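Progress report to the Wenimach Fund, July 2018
Clonlow Holiday Programs: Jestia after-school and vacation care

We're five months into the grant and it's been a terrific stretch! Enrolments for the winter program closed with 96 children across both sites, and we had to open a second junior group at Clonlow to fit everyone in. 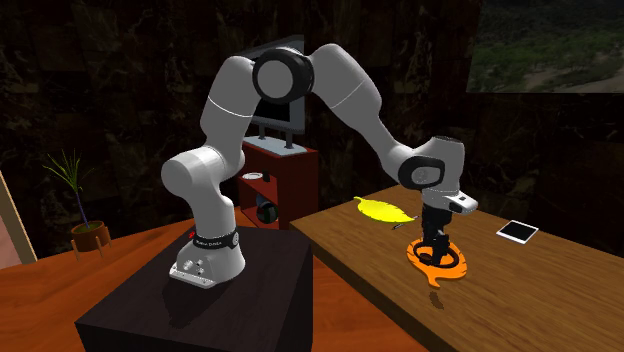
The junior group (kindy to Year 2) spends its mornings on cooking, garden jobs and water play, and the older kids rotate through drama, bike skills and a very loud percussion workshop. Families have asked for longer days, so we're trialling an earlier drop-off at the Jestia hall.

**Spending to date**

- Subsidised places: 511 child-days
- New first aid kits: 5
- Bus hire: 2 excursions, both to the Stankevičius farm

The bus cost more than we budgeted, and we've moved a little across from printing to cover it. 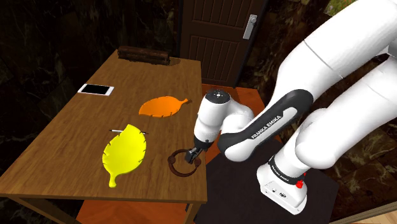
Staffing is the one area where we're behind. We still need a qualified leader for the older group at Clonlow, and the ad goes out again next week. Ratios have been met every day so far, with casuals filling the gaps.

Next up is the spring program, which we'd love you to visit. Draft timetables and the updated sun-safety policy will come to you in October, along with the parent survey results.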